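Section 4. Putting the arms to work on a shift

Read this section before you change anyone's schedule. The sales sheet says a Makton two-arm cell does the work of a display dresser. At our Brusham shop it does part of that work, and the rest has moved to other people.

4.1 Before the shift

1. Check that both base plates are tight on the rail.
2. Run each arm through its full reach at low speed and watch the camera cables. A cable that snags will stop the job.
3. Open and close both grippers twice with nothing in them.
4. Load the Reria job file. Do not edit it on the floor.

Note: Allow 70 minutes for a first set-up. The brochure gives a much smaller figure, and we have never met it.

4.2 Handling artificial stems and branches

1. Grip by the stem, never by the petals.
2. Keep the second gripper open until the first has a firm hold.
3. Lift slowly. Long branches swing and will catch on anything standing below.
4. Move light strings and battery boxes out of the path if the job allows it.

Caution: Keep hands out of the enclosure while the arms have power — even when they look parked.

4.3 Who does what now

In the March trial the cell ran 166 jobs and finished 79 without help. Every other job needed a person to step in. Plan for that person. Do not list the cell as "unattended" on the roster, whatever the Salazar planning tool suggests.

1. Name one operator per shift and give them no second station.
2. Log every stop, including the short ones. Unlogged stops are how a machine gets credit for somebody's labor.
3. Count clearing and resetting as paid work.

Note: Staff who used to dress displays by hand should be asked before their job titles change. Several of ours now spend the day watching and fixing, and they find it duller. A review is due at 1,000 jobs — leave the roster alone until then.

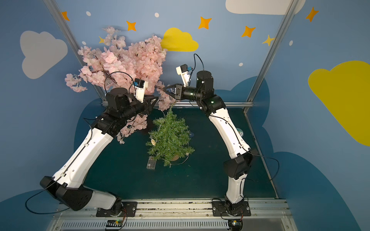
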